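Setting up and maintaining the two-arm table cell
Project report, Niilo Juntunen, Norstead workshop course

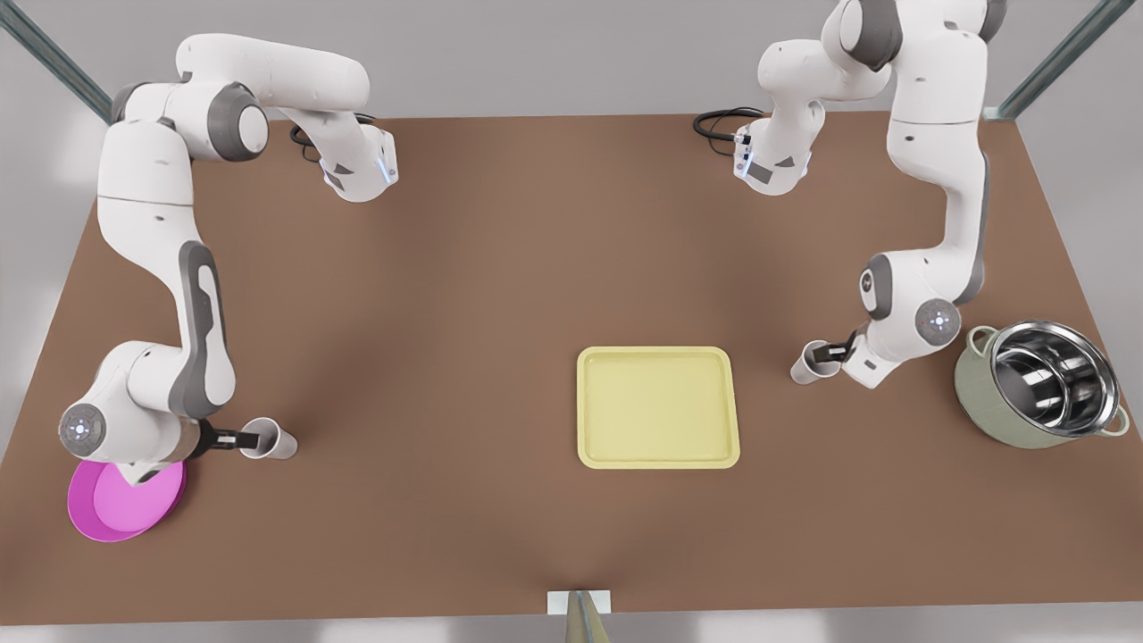 Figure 1. The cell in simulation, with a cup in each gripper and the tray between the arms.

1. Background

The Norstead cell has two arms on one table. It was built by an earlier group and ran the Drotlow cup task until December, when the left arm began to stop short of its target. My task was to get the cell working again and to write down how it should be looked after. All changes were tried in the simulated cell before they were made on the real one.

2. Simulation model

The model came from the Wondonano project folder. It has the table, both arms with their grippers, two cups, a plate, a tray and a pot. Left and right are named from the robot's side, so in Figure 1 the right arm is on the left of the picture. This caused me some trouble at first – I edited the wrong joint file twice.

The cup pose in Figure 1 is used as the check pose. Both cups lie on their sides with the open ends facing inwards. If one base is turned even slightly, the cups no longer line up, and the fault is easy to find.

3. Fault and repair

The log for the left arm showed a position error at the wrist each time it moved towards the pot. In the model the same move ran without error, so the program was ruled out. On the real arm two of the base bolts had worked loose. I took the arm off, cleaned the mounting face, refitted it and tightened the bolts in a cross pattern. The zero position was then set again using the Nikzad script.

The cable at the flange was also replaced. The old one was too short and pulled when the elbow was high. The new one has a loose loop.

4. Test

The check pose was run 300 times over two afternoons. The arm stopped once, at run 149, when a gripper did not report closed. Cleaning the connector cured this and the remaining runs were completed.

5. Upkeep

Base bolts: check every 20 hours of running.
Gripper fingers: wipe before each session.
Flange cables: look for wear at the clamp.
Zero position: run the script after any arm has been removed.

The joint files and the log are in the course folder under Drotlow. The right arm's base bolts have been checked but not refitted, and this is left for the next group.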